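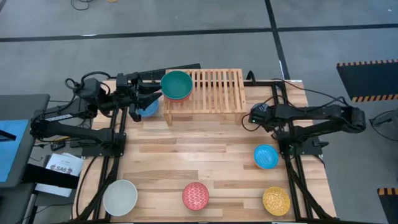 Open Day Safety Checklist: Two-Arm Bowl Stacking Station
Minard Hall, Zosurthorpe
Completed Dec 2, 2020, before visitor entry

1. Arms and mounting
Base fasteners, left and right: Pass.
Cable slack above both arms: Pass. Confirm again after the first 12 cycles.
Emergency stop, tested from both operator positions: Pass.
Comment: The stop on the right side was slow to reset in August. The switch has been replaced and the fault did not recur in 15 trials.

2. Work surface
Tabletop clean and free of splinters: Pass.
Bowls checked for chips and sharp rims: Pass.
Dish rack stable under load: Pass.
Comment: Bowls are to be returned to the table by the operator only, with both arms paused. Visitors may not hand objects to the arms.

3. Floor and walkways
Floor tape intact: Pass.
Mats flat at the edges: Pass.
Cables clear of the visitor route: Action required.
Comment: Loose cable on the floor near the table is to be secured or covered before doors open.

4. Demonstration in progress
Grippers approach the stacks from above at reduced speed: Pass.
Seated visitors remain outside the reach of the arms: Pass.
Comment: Groups are limited to 20 persons. The Pant group has requested a second showing, which may proceed if the operator has taken a break.

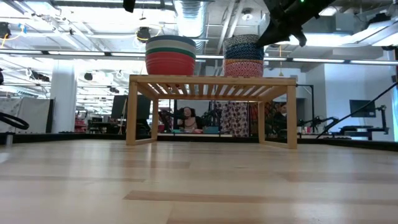 5. Close of session
Arms parked and power isolated: To be completed.
Visitor count entered in the log: To be completed.
Comment: Return the signed sheet to the Mukmont office. Form 43 is needed only if an item above was marked Fail.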